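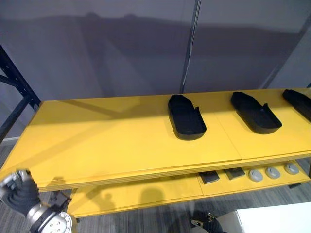 I have never trusted a shoe tray. I say this as someone whose hallway floor has been ruined by years of boots, so I'm exactly the sort of person they are sold to. But a tray in the shape of a shoe has always struck me as a daft idea. What happens when your feet are bigger than the tray? What happens when you own a second pair?

Hafþór Bundgaard has been going on at me about them since December. He has 5 at home and swears by them. His argument is that a big rectangular mat turns into a heap by teatime, whereas a tray shaped like a sole tells you where the shoe goes. Fine. My argument is that my family has never once been told where a shoe goes and listened.

Still, I'll give the black ones this much: they look sensible. Plain dull plastic, shallow, with a low rim all the way round and a little raised tab at the heel. I'd want that rim higher for proper winter slush. A low rim is all very well for a damp trainer, but try it with a wellington.

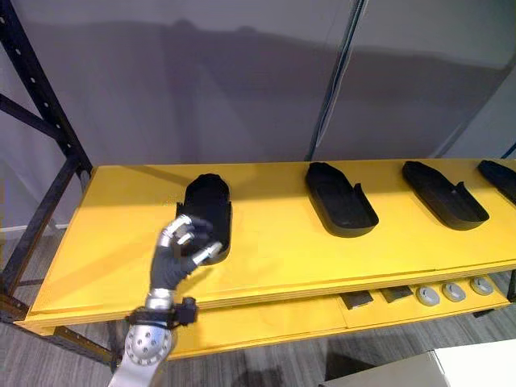

Four black trays in a row on the yellow top.

The yellow I'm less sure about. It's cheerful, I suppose, and black does stand out on it, but I know what a matte yellow board would look like in our house after 14 days of muddy laces. And there are joins across the top of the shelf, which in my experience is where grit goes to live.

I do like having a second shelf underneath. Ours would fill up with dog leads and odd gloves, but at least they'd be off the floor.

So I'm not converted. I've told Hafþór I'll borrow two of his and put them by the back door until the boots come out again - and if they're full of keys and post within the week, he can have them back.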